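How do celebrity bio pages know a dancer's net worth?

Posted in Celebrities & Performers

My daughter is 9 and has decided she is going to be a commercial dancer, mainly on the strength of watching Nanna Kvaran in the Buresico tour videos. She asked me how rich Nanna is, so I looked it up. One site says she is worth 4 million, another says 164 thousand, and a third gives her height three times and then tells me she "keeps her money low-key". They can't even agree on her star sign. Where do they get this stuff, and is any of it true?
– tapmum_leeds

Rweyemamu
They make it up. A bit more slowly: one site guesses, the next copies the guess and changes a digit so it doesn't look copied, and by March it's a fact with a little pie chart. Touring dancers are usually paid by the day or the week, and the contract is between them and the production. There is no public list. I did five years on cruise ships and one of these pages had me down for a mansion. I was sharing a bunk room with a magician.

If your daughter wants real numbers, look for the minimum rates put out by performers' unions. They're dull and they're correct. Classes, teaching and the odd advert make up the rest for most people, and the rest is often the bigger part.

Rullolley
she is a leo, everyone knows that

Drirnetti
Agree with Rweyemamu on the money. For the other details, go by the dancer's own account or a programme from a show, where somebody at least had to ask her. Birthdays on bio pages are a lottery, and "dating history" means she once stood next to a man.

I wouldn't put your daughter off, though. Mine started at that age and still goes to over four classes a week, and I drive to all of them, so my own net worth is easy to work out.

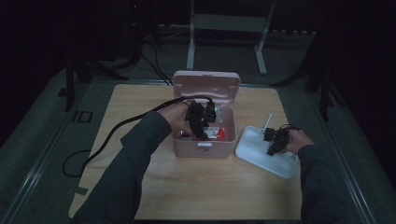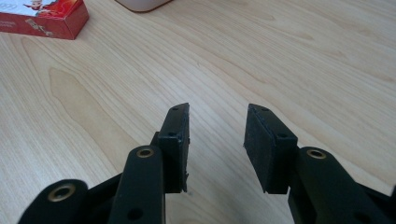
On the wooden tabletop: the pink box with its lid up (first picture) and a red box in the corner (second).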